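홈 과제현황 보고서 자료실 문의

Kesell 과제 중간 진도보고
소형 기어 조립 작업대의 바닥재 및 받침판 표준화

제출처: Ulloa 기금 과제관리 담당 Neelam Tiwari
수행기관: Purnstead 조립기술실
작성: Abhishek Bansal
검토: Marjatta Väisänen
작성일: 2020년 2월 5일

1. 보고 범위

본 보고서는 직전 보고 이후의 작업대 바닥재 교체, 원형 받침판 시제품의 적용, 금속 평기어 입고 검사 및 조립 시행 기록을 다룬다. 기어 열처리 조건과 윤활제 선정은 별도 과업으로 분리되어 있어 포함하지 않는다. 예산 집행 내역은 Annunziata Lombardi가 작성한 별첨 표를 따른다.

2. 과업별 진행 상태

과업 A(바닥재 선정): 완료. 천 매트를 표준으로 확정하였다.
과업 B(받침판): 시제품 적용 중. 치수 확정은 3월로 예정되어 있다.
과업 C(기어 입고 검사): 진행 중. 1차 로트 검사를 마쳤고 2차 로트는 납품 대기 상태이다.
과업 D(조립 시행 및 기록): 진행 중.
과업 E(작업 지침서): 초안 작성. 승인 전.

3. 과업 A: 바닥재

흰색 상판을 그대로 사용하던 초기 배치에서는 소형 기어가 굴러 위치를 벗어나는 경우가 반복되었다. 상판의 반사광이 잇면 확인을 방해한다는 의견도 작업자 측에서 제출되었다. 이에 따라 고무 매트, 코르크 시트, 천 매트를 같은 작업대에 차례로 깔고 비교하였다.

고무 매트는 굴림 억제 효과가 가장 컸으나 표면에 금속분이 달라붙어 청소 시간이 늘어났다. 코르크 시트는 가장자리가 부스러져 시행 초기에 제외하였다. 짙은 회색 무광 천 매트는 굴림 억제에서 고무보다 다소 떨어지지만 털어내기가 쉽고, 흰색 받침판과 은색 기어 모두에 대해 명도 차가 충분하였다. 비교 결과를 Marjatta Väisänen이 검토한 뒤 천 매트로 확정하였다.

매트는 상판 전체를 덮지 않는다. 상판 안쪽과 좌우에 흰 면을 남겨 두어 매트의 밀림 여부를 가장자리 기준으로 판별한다. 고정은 하지 않으며, 밀림이 확인되면 시행을 멈추고 다시 편다.

남은 문제는 주름이다. 보관 시 접힌 자국이 옅게 남고, 기어를 놓는 자리와 겹치면 기어가 미세하게 기울어진다. 말아서 보관하는 방식으로 바꾸었으나 기존 매트의 자국은 완전히 없어지지 않았다. 다림질은 원단의 수축 여부를 확인할 때까지 보류한다.

4. 과업 B: 원형 받침판

받침판은 중앙에 둥근 구멍이 있는 납작한 흰색 원판이다. 조립 전 기어를 올려 두는 자리와 조립 기준면을 겸한다. 종전의 사각 트레이는 모서리에 기어가 몰려 집기 어려웠고, 놓는 방향에 따라 기준점이 달라졌다. 원판은 방향을 구분할 필요가 없고 중앙 구멍이 위치 기준이 된다.

시제품 도면은 Pallavi Ahuja가 관리하며, Provar 양식의 변경 이력을 사용한다. 현재까지의 변경은 바깥 모서리의 면취 추가와 구멍 내경의 확대이다. 내경은 현행 축보다 여유가 커서 축을 세운 상태에서 흔들림이 남는다. 3월 도면 개정에서 내경을 다시 줄일 예정이며, 개정 전까지는 축을 세우는 시행을 기록에서 따로 분류한다.

판의 두께를 줄여 달라는 요청이 있었다. 얇은 판은 매트의 주름을 그대로 따라 들뜰 우려가 있어 현 두께를 유지하고, 과업 A의 주름 문제가 정리된 뒤 재검토한다.

5. 과업 C: 금속 평기어 입고 검사

1차 로트 1,012개를 전수 검사하였다. 검사 항목은 외경, 내경, 잇면의 찍힘, 버(burr)의 유무이다. 이 가운데 40개를 부적합으로 판정하여 분리 보관하였다. 부적합 사유는 대부분 내경부의 버였고, 나머지는 운송 중 발생한 것으로 추정되는 잇면 찍힘이었다. 공급처에는 내경부 후처리 강화와 포장 칸막이 추가를 요청하였으며 회신을 기다리고 있다.

버가 있는 기어는 겉보기로 구별하기 어려운 경우가 있었다. 육안 검사만으로 통과한 기어가 축 삽입 단계에서 걸리는 사례가 확인되어, 검사 순서를 조정하고 내경 게이지 통과를 육안 검사 앞에 두었다. 조정 이후 동일 사례는 보고되지 않았다.

기어는 크기별로 나누어 보관한다. 작업대에 꺼내 둘 때는 해당 시행에 필요한 것만 놓는다. 크기가 다른 기어를 함께 쓰는 시행에서는 원판에 올리는 기어와 매트에 직접 두는 기어를 시행표에 미리 지정한다.

6. 과업 D: 조립 시행

시행은 준비, 집기, 안착, 확인의 순으로 구분하여 기록한다. 보고 기간 중 유효 시행은 약 359회이다. 매트 밀림이나 시행표 기재 누락이 있는 건은 유효 시행에서 제외하였다.

집기 단계에서는 매트에 직접 놓인 기어가 원판 위의 기어보다 안정적이었다. 천이 아랫면을 잡아 주어 옆으로 밀리는 양이 적은 것으로 판단한다. 원판 위의 기어는 접촉 초기에 미끄러지는 경향이 있고, 판 자체가 함께 움직인 경우도 있었다. 원판 아랫면에 미끄럼 방지 처리를 하는 안을 검토 중이나, 처리층이 매트의 섬유를 뜯어낼 가능성이 있어 소형 시편으로 먼저 확인한다.

안착 단계의 주된 실패 유형은 기울어진 채 걸리는 경우이다. 하강 속도를 낮추면 줄어들지만 시행 시간이 길어진다. 속도와 실패 유형의 관계는 다음 보고에서 표로 제출한다.

확인 단계의 판정은 담당자별 편차가 있었다. 동일 기록을 2명이 독립적으로 판정하고 불일치 건만 Abhishek Bansal이 재판정하는 방식으로 변경하였다.

7. 위험 요소 및 조치

2차 로트 납품 지연: 1차 로트 잔량으로 3월 시행까지 대응 가능하다. 그 이후는 납품 일정에 종속된다.
매트 원단 단종 가능성: 판매처에서 색상 변경을 예고하였다. 같은 색의 원단을 추가 확보하는 건을 구매 요청하였다.
받침판 내경 개정: 개정 전후의 결과를 직접 비교할 수 없다. 도면 번호를 시행표에 병기한다.
조명 편차: 매트 면의 밝기가 위치에 따라 달라지면 잇면 판독에 영향을 준다. 조명 위치를 상판에 표시하고 시행 전 점검 항목에 넣었다.

8. 요청 사항

가. 받침판 개정품 제작비를 과업 E 잔액에서 전용하는 건의 승인.
나. 조도계 교정 비용의 인정 여부 회신.
다. 작업 지침서 초안에 대한 의견. 초안은 개정 도면 반영 후 최종본으로 대체한다.

9. 작업대 사진

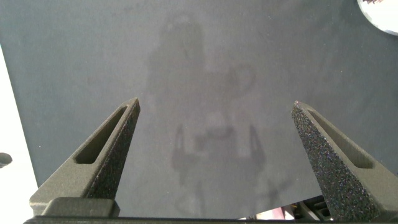
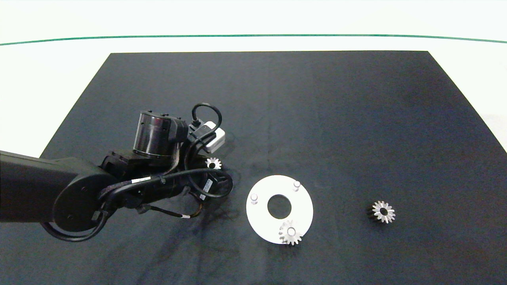 그림 1(위): 짙은 회색 무광 작업면. 그림 2(아래): 매트 위의 중앙 구멍 원판과 소형 평기어.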